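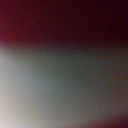 Does the weighting still help if my robot has only a wrist camera and no second view, a reader wrote to us after the first report, and if it does not, please say so clearly on the page.

It helps less. With the wrist camera alone, Kollo was better than the plain policy on the drawer and cloth tasks and equal on the others. We did not want to hide this in the appendix, so it stands as the first answer on this page.

Kollo: frequently asked questions
Catacutan Group, Zudinport
Last changed 2026-10-24

What is Kollo?

Kollo is a way of training a manipulation policy from demonstrations when many of the wrist frames are out of focus. For every wrist frame it estimates how much the frame can tell about the next action, and the training loss uses this estimate as a weight. The policy network itself is not changed.

Why do you not simply delete the blurred frames?

We tried it first. A small camera near the gripper often loses focus exactly when the fingers come close to something, and this is also the moment when the demonstration is most interesting. If these frames are deleted, the policy sees the approach and the lift, but very little of the contact between them. In our tests the deleted version closed the gripper too early more often than the version which kept everything.

Can a frame with no sharp edges really carry information?

Sometimes, yes. Large areas of colour and light remain when the detail is gone, and the way they change from one frame to the next can say something about motion. For some frames there is almost nothing to use, and then the weight should go near zero. Kollo does not need to know what the objects are. It only learns if the frame, together with the joint positions, makes the prediction of the action better.

What data did you use?

The set is called Zavau. It has 560 demonstrations over seven tasks, all recorded on the same type of arm with two cameras, one at the wrist and one fixed beside the table. The demonstrations were made by teleoperation. We did not remove failed grasps if the operator recovered and finished the task.

How is the weight calculated?

We train two small predictors before the main policy. The first sees the joint positions only. The second sees the joint positions and the wrist frame. When the second makes a smaller error on demonstrations which were held out, the frame receives a higher weight. The weights are smoothed over time, otherwise they jump from frame to frame and the training becomes nervous. The smoothing window is in the configuration file under "window", and the value there is the one we used in the report.

Is this the same as a sharpness score?

No. We compared with a usual sharpness score, and the two agree on clear frames. They disagree on the blurred ones. A dark, grainy frame taken just before contact can have a high weight, and a perfectly sharp picture of an empty table during a pause is often close to zero.

Did you try a deblurring network?

Yes, and the result was mixed. The restored pictures looked nicer to us, but in some of them the network had drawn edges which did not exist in the fixed camera view. The policy followed these edges. We would not recommend it for contact tasks, although with a better restoration model the answer may be different.

Does Kollo run on the robot?

Only the policy runs on the robot. The predictors are used in training and can be thrown away afterwards, so the control loop has the same speed as before.

Where does it fail?

Thin and transparent things are still difficult. Another known problem is a change of room light between training and test. When the light was changed, the advantage of Kollo became small, and on the bottle task it was gone. We think the predictors learn too much from brightness — the next version will train them with random exposure.

Should I change my camera instead?

If you can fit a camera with a shorter focus distance, please do this first. It is cheap and it improves more than our method does. Kollo is meant for people who have already recorded their data and cannot repeat it, or who have no space at the wrist for another lens.

Can I use my own demonstrations?

Yes. You need wrist frames, joint positions and actions with common time stamps. Please check the time stamps carefully. A constant delay between camera and joints makes the weights wrong, and the software will not warn you.

When will Zavau be available?

The planned month is November. The weights for each frame will be included, so it is possible to repeat our tables without training the predictors again.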